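Drurnora: teaching a robot to set down a bowl (and pick it up again)
Semester project report, final version
November 20, 2021

1. What I was trying to do

I wanted a robot arm to do one boring kitchen job, moving a bowl from wherever it had been left to a spot by the sink, and I wanted to teach it by showing it. No hand-coded waypoints, no painstaking model of the kitchen. The arm I had access to was the Hekden in the Briem lab, which is a lovely machine and also booked solid from breakfast to dinner by people further along in their degrees than me.

So the project became a comparison of two ways of giving demonstrations. One is remote control, where I drive the Hekden with a controller and watch it through a monitor. The other is a hand-held gripper that I carry around and use like a big clumsy pair of tongs, with the camera recording what the fingers get up to.

2. Remote control

I'll be upfront, I was rubbish at this for the first fortnight. Judging depth through a monitor is horrible. I'd think the fingers were over the rim and they'd be a good few centimetres past it, and then I'd nudge backwards and shove the bowl off its mark. In a two-hour booking I got 14 demonstrations I was happy to keep (my best session, by the way!) and a sore neck.

The upside is that everything recorded is something the arm can do, because the arm did it. Joint angles come straight out of the logger and Nurnilov, the training package I used, reads them with no fuss at all.

3. Hand-held gripper

Much more fun. You just pick it up and go, and you can take it into a kitchen that has proper clutter in it. I set a target of 300 demonstrations in October and got there with a few evenings to spare. My supervisor then suggested I double it, so the final set is 600, and yes, I did start dreaming about bowls.

Things I learnt the hard way:

Move slower than feels natural. My early recordings are far too quick and the tracking drops out in the middle of the reach.

Keep an eye on the little screen. It's easy to watch the bowl with your own eyes and forget the camera has a different opinion of where it is.

Leave the other stuff on the bench. I tidied everything away for the first batch, and the policy trained on that batch got confused by pretty much any object it hadn't met.

Keep your wrist within what the robot can manage. People are bendy and the Hekden isn't, and I had to chuck out a whole evening's worth of recordings over this.

4. How it went

The policy trained on remote control data was smoother on the lab bench, and I'd pick it if the bench were the only place the robot ever had to work. Once I changed the tablecloth or shifted the lamp it fell over badly. The hand-held one was a bit jerky, particularly on the final close, but it coped with the changes far better. I also tried mixing the two sets and got something in between, which was a let-down. I suspect the camera heights didn't match and I ran out of time to check.

Spoons next to the bowl were a nuisance for both. The approach tends to drift towards the handle, and I never properly fixed it.

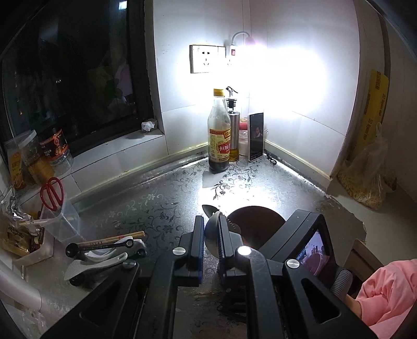 5. If you're taking this on next year

Book the Hekden early, charge everything the night before, and label your recordings as you make them. My folder names from October are a disgrace. The Nurnilov config files are on the Briem shared drive under Drurnora, along with the discarded recordings in case they're any use to you.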